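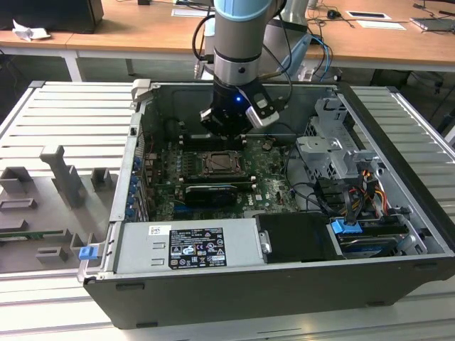
Section 4. Recording a Life Story Interview

Use this section after the narrator has been registered in Illero and the consent form is signed. If the form is not signed, go back to Section 3. Recordings made without a form can't be added to the Prurkunach collection, even if the narrator agrees later by phone.

The collection holds interviews with women who ran businesses, led congregations, organized neighborhoods or otherwise had a public life before 1980, and with people who knew them. Many narrators are in their eighties or older. Plan for a slow visit.

Before the visit

1. Read the narrator's intake sheet. Note the name she wants used. Some narrators were known publicly under a married name, a stage name or a pen name and want that one on the record.

2. Read any earlier interviews with the same person. Search Illero by family name and then by place. The two searches don't always return the same results.

3. Write out 10 topics on one page. Topics work better than full questions. "The print shop, how it started" is enough.

4. Call the narrator the day before. Confirm the address, the time, and whether anyone else will be in the room.

Note: If a relative wants to sit in, the relative signs a separate form (Form B). A relative who speaks on the recording is listed as a second narrator.

Setting up the room

5. Choose a room with a rug or curtains. Avoid kitchens. Refrigerators can be heard on nearly every kitchen recording we have.

6. Place the recorder on a folded towel between the two chairs, closer to the narrator.

7. Set the recorder to WAV. Do not use the MP3 setting.

8. Record two minutes of ordinary talk, stop, and play it back on headphones. If the narrator is hard to hear, move the recorder before changing the input level.

Caution: Do not start on battery power alone if an outlet is within reach. The battery symbol on the older recorders stays full until shortly before shutdown.

Recording

9. Start with the spoken label. Say your name, the narrator's name, the town and the date. For example: "This is Corina Leitner, speaking with Marlene Engelhardt in Nägeli, on 27 May 2023."

10. Begin with childhood and the household she grew up in, unless she has asked to start elsewhere.

11. Let silences run. Count to 10 in your head before asking the next thing.

12. Write down proper names as you hear them and check the spelling with her at the end. Don't interrupt to ask.

13. If she asks for something to be left out, say aloud on the recording that the request was made, and note the time on your topic sheet. The passage is closed by the archive afterward. Do not stop and delete.

Caution: Narrators may talk about living partners, former partners or friends whose private lives were never made public. Mark every such passage "R" on the topic sheet. Wichai Prasertsri reviews all R passages before a transcript is released.

14. Stop after 100 minutes at the most. Arrange a second visit if there is more to cover.

After the visit

15. Copy the file to the project drive the same day. Name it with the family name, the given name and the session number, for example Engelhardt_Marlene_1.

16. Open the copy and listen to the first and last minute. Only then erase the card.

17. In Illero, open the narrator's page, choose Add Session, and fill in the fields marked with a star. The summary field takes 22 lines. Anything past that is dropped when you save, with no warning.

18. Send the topic sheet and any Form B to Aksel Vigfúsdóttir. Scans are accepted if both sides of the form are included.

Photographs and papers lent by the narrator are covered in Section 5. Don't take originals away from the house until you have read it.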